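Notebook, pandemic modeling group, Grevenby
January, morning entry

Continued from the previous page. The question is still the same: how much of the drop in reported cases in Plurnside comes from the vaccination and how much from people who simply stopped going for a test. I do not have the answer yet, but I have cleaned the data, and I write down what I did so that others can repeat it.

The Plurnside table had 593 rows when I received it. After removing the double entries there are 334. This is a large loss and I did not trust it at first. I checked by hand and the reason is boring: the test center sent every positive result two times when the second dose was registered later, one time with the old status and one time with the new. I kept the row with the status on the day of the test. Please do not use the old file anymore, I have moved it to the folder "superseded".

The date column is also a problem. Part of the rows has the date of the sample and part has the date of the report. The delay between them is up to 7 days, and it was longest just before the restrictions were eased. If we mix the two dates, the curve looks as if it goes down earlier than it did. I now use the sample date everywhere. For 12 rows there is no sample date, and I left these out of the curve but kept them in the total.

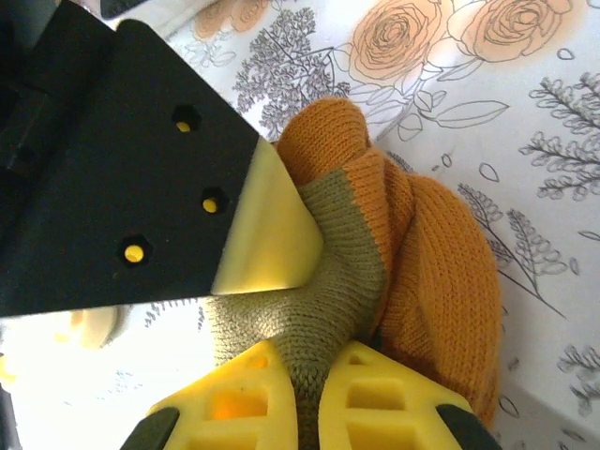

Yellow fingertip pad against the knitted glove.

Model runs. I used the Hunt version first, with one mixing rate for all ages. It gives a decline which is too smooth and it misses the small bump after the schools opened again. Then I tried the Sudlow version with three age groups. The bump is there, but the oldest group comes out too low. I suspect the coverage number for this group, because it counts a person as protected from the day of the first dose. I would like to shift this by two weeks and run it again before I say something about it in the meeting.

Testing rate: I still need the number of negative tests. Without it I can not separate fewer infections from fewer tests. The health office answered that the negatives are kept in another system and that the request must be made on paper. I filled out the form and put a copy in the binder.

To do next:
Shift the protection date and repeat the Sudlow run, same seed.
Ask if the Grevenby table has the same double entries. I think yes.
Change the axis label on the second plot, it says "cases" and it should be "cases per day".
Make a backup before the server update at 4 p.m.

4:30 p.m. Backup is done. The Sudlow run is started with the shifted date, output goes to the shared drive under "run_b".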